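**Re: Chiron's cousins are out, fixed stars are in?**

August 1, 2020

Going back to the fixed star question before it gets lost under the house system argument again. 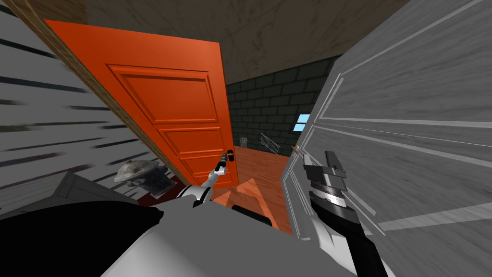 I've read the Grideo handout twice now and I'm still not persuaded. For anyone who skipped it, the bit I mean is this, from the message before last:

> We looked at 73 charts from the Porkside evening group and used an orb of up to 8 degrees for Algol, Spica and Regulus. The results were striking. More than half of those with Regulus near the Sun or Midheaven described themselves as natural leaders. I think we can stop treating the stars as an optional extra and put them in the December beginners' course.

Eight degrees! Most of the older books I was taught from give a star one degree, two if it's very bright and you're feeling generous. Open it out to eight either side and you've got sixteen degrees of zodiac for each star. With three stars and both the Sun and the Midheaven to play with, plenty of people will land on something by luck alone.

Then there's the "natural leaders" business. Who was asked, and were they told what Regulus is supposed to mean first? At the Porkside evenings I went to, the meaning was on the board before anyone had sat down. I'd also like to know how many people without Regulus anywhere useful called themselves leaders. My guess is a fair few. It's a flattering thing to be asked.

I'm not against the stars. I have Spica within half a degree of my Moon and I'm fond of it. But I've been casting charts long enough to remember when the Lideck tables were going to settle everything, and they had Algol in the wrong place by the better part of a degree. Does the Grideo program correct for precession, or does it use one fixed list for every birth year? The handout doesn't say. For a client born 56 years ago that's most of a degree adrift, and with a proper orb it matters.

What I'd want before anything goes into the course:

- the same charts done again with a one degree orb
- the questions asked before anybody mentions a star
- the full list, including the ones that didn't fit

Someone said the Rennie collection has 300 timed births with the sources noted. Why not use those? I'd happily do a share of the checking, by hand if need be.

Until then I'd leave the beginners with the planets, which give them enough trouble.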